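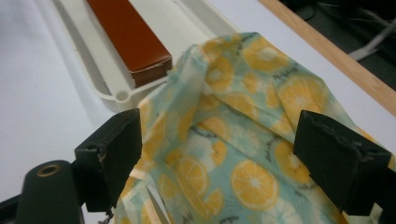
*Citrus slices on pale green, with a white edge beginning to fray.*

# The Long Way Back to Sleep

Consuelo Nieto keeps a kitchen timer on her desk, the wind-up kind, and in the first minutes of our visit she set it going and then forgot all about it, so that it rang while she was telling me about her grandmother's goats. She laughed so hard she had to take off her glasses. I mention it only because I had driven up to Cuesta expecting someone hushed and solemn (she has spent her whole working life with people who are grieving and can't sleep) and I was glad to be wrong.

The group she runs is called Batano, after the street where it first met, and it takes people who have lost someone and find that the nights have gone bad on them. They come for 14 weeks. There is no couch and very little talk about stages. Mostly there is a notebook, which everyone fills in each morning before coffee: what time the light went out, what time they gave up, what they were thinking about at the worst of it.

"People come in believing they're broken," Consuelo told me. "They'll say, I was up at three again, as if they'd failed a test. And I say, well, of course you were up. Somebody used to be in that bed."

Her way of working is plain enough that I wrote most of it on the back of a parking receipt. Get up at the same hour, even after a rotten night. If you're lying there stewing, go sit in another room, with a lamp on, and do something dull. Put the hard thinking somewhere in the afternoon, in a chair you don't otherwise use, and let it have 50 minutes if it wants them. She calls this last one "visiting hours," and one man in the October group told me he had come to look forward to his, which surprised him a good deal.

She is careful about what she promises. A few people need a doctor far more than they need a notebook, and she sends them to one, sometimes on the first evening. Others drift off halfway through and turn up again the next year. She doesn't chase them, though she does write, on real paper, and I gather the letters get kept.

We ate lunch late, bean soup and a heel of bread, and she told me about Furkholm, where she trained, and about the winter there when she couldn't sleep herself after her brother died. She kept the notebook for 336 nights. It's on a shelf in the hall, and she let me hold it but asked me not to open it, so I didn't.

Her next group starts in Zunia, in a room above the library, with seven chairs and a kettle. She was still looking for a decent lamp when I left.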